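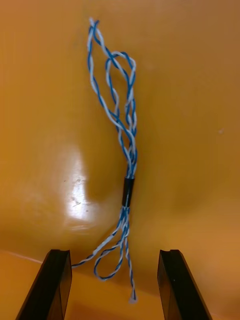 Thursday, started 8.40

Mivine dye bath no. 2. Raluca in at nine, me before that getting the pans hot. Notes as I go, sorry for the writing, whoever types this up.

Wool: the Jalach fleece, washed last week, spun by Raluca, still a bit greasy at the tips. Weighed dry. Split into small hanks tied in three places with cotton, loosely. LOOSELY. Last time the ties left white rings all through the blue and we had to call it a pattern.

Mordant - none for the indigo. Alum for the onion skins and the weld. The alum pan had a crust on the bottom from August, scraped it out, rinsed twice. Must stop putting it away dirty. (Me, mainly.)

9.15. Vat looks poor. Surface flat and greyish, no coppery skin at all. Smell all right. Temperature had dropped overnight, lid was on but the blanket had slid off. Brought it up slowly over the water jacket, didn't stir for 30 minutes. Raluca wanted to add more fructose straight off, I wanted to wait. We waited. Then we added it anyway.

10.05. Better. Yellow-green underneath when you push the scum aside, a bit of bronze at the rim. Test strip of cotton in, count to sixty, out, went green then blue in the air as it should. Pale though. Second dip got it to a decent denim.

First proper hank in at 10.20. Squeeze under the surface, don't lift, don't let it drip back in. Every drip carries air. Three dips, with a good rest on the line between each.

Hank A - 3 dips, mid blue, even
Hank B - 3 dips, mid blue, one pale patch where it sat against the side of the pan
Hank C - 2 dips, sky, lovely, leave alone
Hank D - undyed, kept back for plying with C

Idea for D is a two-ply with the sky blue, for the edging on the Drurna blanket. Tried a short length by hand over lunch. Plied tight it reads as a proper barber's pole stripe, plied slack it just goes to a pale mush from two steps away. So tight. Needs more twist in the singles first or it will kink back on itself. Raluca to respin C a bit firmer before it goes on the bobbin.

12.50. Lunch, soup, too salty.

Onion skins: simmered from first thing, strained through the old pillowcase. Colour in the pan is deep brown but don't trust it. First sample came out a good strong orange, second from the same pan twenty minutes later nearer mustard. Think I had the heat too high for the second, it was properly boiling when I looked. Write on the pan lid: SIMMER.

Weld was a dissapointment. Bunch from behind the shed had gone over, all stalk and seed. Gave a thin lemon on the alum wool. Pinch of chalk in the pan brightened it, still thin. Overdyed one little skein in the indigo, single quick dip, and that gave the best green we've had since the Tănase order. Sharp leaf green. No idea if we can repeat it. Quantities below, such as they are:

- dried weld, two good handfuls (should have weighed it)
- chalk, one level teaspoon
- pan kept just under a simmer for an hour
- wool left in till cool enough to handle
- indigo, one dip, count to thirty, straight out

14.30. Tănase rang about the runner. They want the darker blue after all, the five-dip one on the old card, not the one they picked in the spring. Said fine, said not before the end of next month. The five-dip took two days because the vat gave up halfway, so I'm not promising anything sooner. Need 3,000 metres of the fine for it, we have maybe half that spun. Raluca pulled a face but says she can do it if she isn't also doing the carding. So I am doing the carding.

15.10. Rinsing. Hank A still letting go a lot of blue in the third water. B and C nearly clear. Drop of vinegar in the last rinse for the indigo ones, none for the weld. Hung in the passage, out of the sun, with a stick through the bottom of each for weight.

Crocking test on A when it's dry: rub with white cloth, ten strokes, keep the cloth in the sample book next to the yarn. Last batch marked my sleeve, don't want that on somebody's sofa.

Vat fed and put to bed 16.20. Spoon of lime, spoon and a half of fructose, stirred along the edge, lid, blanket, brick on the blanket.

To get:
- lime, nearly out
- ph papers, the ones in the tin are damp
- cotton string for ties
- new pillowcase

Ask Raluca where the small scales have gone. Check B for the pale patch in daylight, might go back in for a quick one tomorow if the vat is up to it.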